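3. How we collected the office light diaries

I should say up front that I came to this study as a person who hates overhead lighting, so you can take my enthusiasm with a grain of salt. The question we started with was a small one: when people get to choose their own light at work, do they keep choosing it, or do they drift back to whatever the ceiling gives them? Kalliopi Begović had a hunch that they drift back (she was mostly right, and she still brings it up), and Efua Tsikata and I thought the opposite. So we built the whole thing around a diary, which is cheap and a little old-fashioned and turned out to suit us very well.

3.1 Sites and participants

We recruited through two employers, Sterkach and Plalorside, both of which had moved to shared desks the year before. That mattered a lot to us! When you have your own desk you set up your lamp once and forget it. When you sit down at a different desk every morning you have to make the decision all over again, and it is that little daily decision we wanted to catch. In the end 237 people kept a diary long enough to be counted, and together they gave us 2,321 usable entries. We had hoped for more from the Sterkach side, but June is a bad month to ask anybody for anything, and I would start in the fall if I did it again.

Rooms varied more than we expected. There were deep ones with a single row of windows, narrow ones with no windows to speak of, and the kind of bright white room that a lot of companies seem to like at the moment. Figure 1 gives an idea of that last kind, and it is the kind our participants wrote about most (and complained about most).
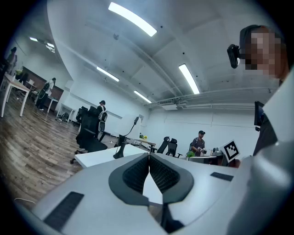
Figure 1. Office space with white walls and a white ceiling.

White surfaces bounce a lot of light around, so a reading at desk height can look perfectly generous while the person sitting there tells you they feel washed out. We ran into this again and again. One entry from a Plalorside participant just says "like working inside a fridge," and I have thought of it every time I have walked into a room like that. Ayana Tamiru, who coded most of the diary text with me, ended up making a separate code for it. We called it "flat," after the word people used, and it covers anything where the writer says there is enough light but they don't like it.

3.2 The diary itself

Each entry had a few tick boxes and one open line. The boxes asked what was switched on, whether the blinds were up, and whether the writer had changed anything since sitting down. The open line asked, "How is the light?" and that was all. Kedir Negash wanted a proper seven-point scale there and we argued about it over a very long lunch. I won, but I'm not sure I should have. The open line gave us wonderful material and it also made the coding take most of a summer.

We did take light readings too, one at the desk surface and one at eye height, because a reviewer of an earlier draft asked for them and because it was a fair thing to ask for. Where a desk had a lamp, we took the pair twice, lamp off and lamp on. Our cut-off for calling a desk "well lit" was 500 lux at the surface. Anything over 2,000 we set aside and checked by hand; most of those were desks in direct sun, and a few were me holding the meter upside down.

3.3 What counts as a task lamp

This took us longer than it had any right to. Clip lights, floor lamps shared by two desks, a string of holiday lights taped to a monitor: are those task lamps? We finally settled on a plain rule. A task lamp is a light that stands on or is fixed to the desk and that the person sitting there can switch on or off without asking anyone. The holiday lights are in, the shared floor lamp is out.

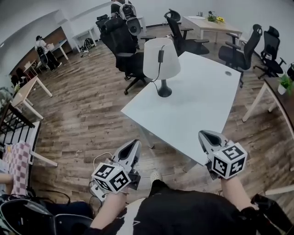
Mahlet Lencho pointed out early on that where the switch is might matter as much as what the lamp looks like, and I wish we had listened sooner. A switch on the cord can slide behind the desk, and then you are on your knees every morning looking for it, and by the second week you stop bothering. We added a box for switch position partway through, so the early entries don't have it, and we have left them out of anything we say about switches in Section 4.

The other thing we had to decide was what to do about desks where nobody sat in the same place twice. A lamp might be left on by one person and reported as "on" by the next, who never touched it. We handled this by counting a lamp as chosen only if the writer had ticked the "changed anything" box or mentioned the lamp in the open line. It's a strict rule and it throws away some real choices (you can like a lamp that somebody else turned on!), so our numbers for lamp use are on the low side. Kalliopi thinks they are not low enough. We have agreed to report both versions, and the looser count is in the appendix for anyone who would like to take her side or mine.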